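¿Merece la pena sellar una encimera de mármol o es un sacacuartos?

Preguntado por Junia, 14 abr 2018

Estamos con la reforma de la cocina y el marmolista insiste en que contratemos un «tratamiento protector permanente» para la encimera. Son 674 euros aparte de la piedra y, según él, con eso te olvidas de manchas, limón, vinagre y lo que le eches. Me suena demasiado bonito. El mármol es blanco, apomazado, y en casa se cocina todos los días. ¿Alguien lo ha puesto y le ha durado? No busco opiniones de quien lo vende.

2 respuestas

Tolentino
Desconfía de la palabra «permanente». Un sellador normal de impregnación tapa el poro y te da un margen para limpiar antes de que el aceite o el vino calen. Eso lo hace, y lo hace bien. Lo que no hace es parar el ácido. El limón no mancha el mármol, se lo come: te deja un cerco mate que es piedra atacada, y ahí el sellador no pinta nada. En apomazado se ve menos que en pulido, eso que llevas ganado.

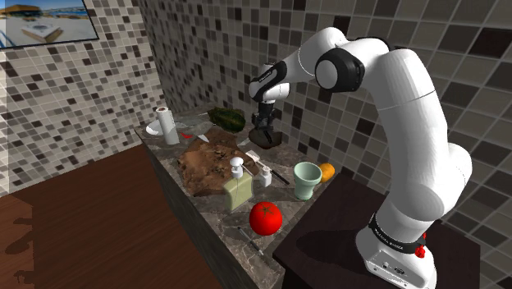 Yo le pediría la ficha técnica del producto y la garantía por escrito, con la palabra «ácidos» puesta. A mí me ofrecieron algo parecido en diciembre y, cuando pedí el papel, la garantía era de 2 años y excluía cítricos, vinagre, tomate y productos de limpieza. O sea, la cocina entera. Acabé comprando un bote de sellador en la ferretería y lo doy yo con un trapo. Para saber si toca repetir, echa unas gotas de agua y espera un rato – si la piedra se oscurece, está bebiendo.

Hay láminas y recubrimientos que sí aguantan el ácido, pero son otra cosa y otro precio, y luego el tacto ya no es de piedra. Si es eso lo que te venden, que te enseñen una muestra y la pruebas tú con medio limón. Si no te dejan, ya tienes la respuesta.

Ovudgate
nosotros lo pagamos y encantados, 4 años y como nueva. Eso sí, siempre usamos tabla y casi no cocinamos

Comentario de Junia
Pues entonces no sé si el mérito es del tratamiento, la verdad. Tolentino, gracias, le he pedido la ficha y dice que «me la busca». Ya veremos.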